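Março, por Equipa Urnholm

Ando há meses a vender os sacos de café Flanach aqui na loja e continuo fã! São 216 g de grão torrado pela Kuipers, com um aroma a avelã que me enche a cozinha toda (e a do vizinho também, desconfio).
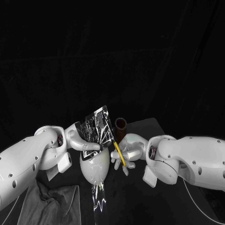 Embalagem prateada com padrão preto.

Eu moo na hora, duas colheres por chávena, e guardo o resto num frasco bem fechado. Para prensa francesa peçam moagem grossa, ref. 639. Encomendas acima de 50 € têm portes grátis, e à terça há sempre torra fresca no balcão da Wurnell.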